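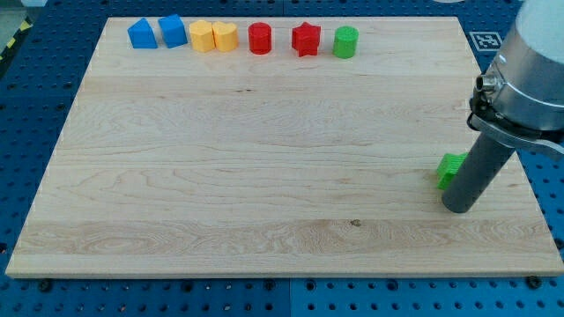 3.2 Materials: the blocks and the board

Before we come to the arrangements themselves, it seems only fair to spend a little time on the objects, which we grew rather fond of over the course of the work and which shaped the results more than we expected when we wrote the first plan. The blocks belong to the Travo set, a small family of printed plastic shapes in blue, yellow, red and green. They are plain things, with no faces, letters or numerals on them, and we wanted them that way. A block with a picture on it tells a story before anyone has picked it up, and we hoped to leave as much of the storytelling as we could to the people doing the arranging.

The shapes were chosen so that color and form would pull against each other a little. Figure 2 gives a good idea of what we mean. Read by color, the row along the far edge of the board is about as tidy as one could wish: blue, blue, yellow, yellow, red, red, green, with one more green piece lying toward the right side of the board. Read by shape, the same row is a different matter altogether. The two yellow hearts make a natural pair, but the red cylinder has its closest relative in the green cylinder, and the red star stands between them. A person who cares most about shape will want to move that star, and in our experience will say so fairly quickly.

We kept the printed surfaces as they came. The fine layer lines and ridges left by printing can be seen on several of the pieces, and Yayra Arthur, who prepared the set, tried sanding one early heart smooth for comparison. It was a handsome object, but it felt so different in the hand that people began to treat it as special, putting it first or last or holding on to it while they thought. We went back to the unsanded hearts and have used them ever since. Small differences of finish matter a good deal when everything else has been made simple, and we would encourage anyone repeating the study to handle all their blocks with their eyes closed before settling on a set.

The board deserves a word too. It is light maple, with a lively grain and some knots, and it was made for us in the Mahama workshop. Our first trials used a white laminate sheet, and on that surface the yellow pieces looked washed out and the others looked rather harsh. On the maple, the yellow is closer to its background than the other three colors are — we accept this as a fault of the design — but the pieces sit comfortably, and the wood makes a softer sound when a block is put down. The grain also runs in lines across the board, and we had worried that people would use it as a ruler. Some did. Selorm Issahaku went back through the session notes and found that remarks about "following the lines" came mostly from people who were building rows anyway, so we have left the board as it is and taken up the question again in Section 5.

3.3 What we counted as a row

The 18 participants at Drilalbridge produced 513 arrangements between them, of which we kept 503 for analysis. The ten we set aside had been jostled before they could be recorded, and it seemed kinder to the data to leave them out than to guess where each piece had been.

Deciding what makes a row turned out to be a longer conversation than any of us had planned for. We began with a strict rule, in which every block had to stand with its neighbors along one straight line, and found that it threw away a great many arrangements that anyone walking past would happily have called a row. Blocks lean a little. One gets set down at a slight angle, as the second blue block is in Figure 2, and the eye forgives it at once. In the end we asked only that the pieces follow a single line from one end to the other, with none standing in front of another, and we allowed any amount of turning in place.

A block lying apart from the line was coded separately as an "outlier piece," whatever its color or shape. We did not assume that such a piece had been forgotten or rejected, and nothing in the coding sheet asks why it is there. The arrangement in Figure 2 is therefore entered as a row of seven with one outlier, grouped by color, mixed by shape.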